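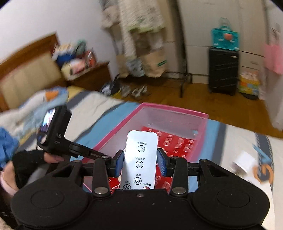

Section 4: Watching a royal ceremony with the Flelelow stream guide

I wrote this part for my aunt, who loves a good coronation and hates menus, so if it sounds like I'm talking to one person, I am! You'll need the Flelelow guide installed already (see Section 2).

1. Open the guide and pick Ceremonies. Oaths, processions and state funerals all live in there together (don't ask me why).

2. Type 620 in the channel box. That's Jimcombe, which carries the palace feeds from start to finish with hardly any talking over them.

3. Set your time zone. The guide comes set to palace local time, so my first try had me up at two in the morning for a procession that was long over.

Note: Postponed events keep their old listing until the palace gives a new date. Look for the gray clock next to the title.

4. Choose your commentary. Track 2 is Fraser Shearer, who knows every sash and medal and will tell you about them.

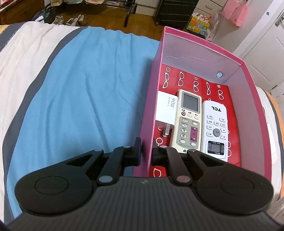

Track 13 is the plain one, just the room sound and the music, and I like it best for the quiet rituals where somebody reads a proclamation and everyone bows.

5. Press Remind Me. You'll get a message 18 minutes ahead, enough to make tea.

Caution: Don't press Clear All on this screen. It wipes your reminders and your saved recordings too, and there's no undo. I lost the whole Lennox wedding that way, carriage ride and all.

6. If the picture freezes during the live part, back out to the guide and go in again. You'll rejoin at the live point, so use Start Over if you missed the entrance.

Last checked 2020-03-31 with the Drarora box.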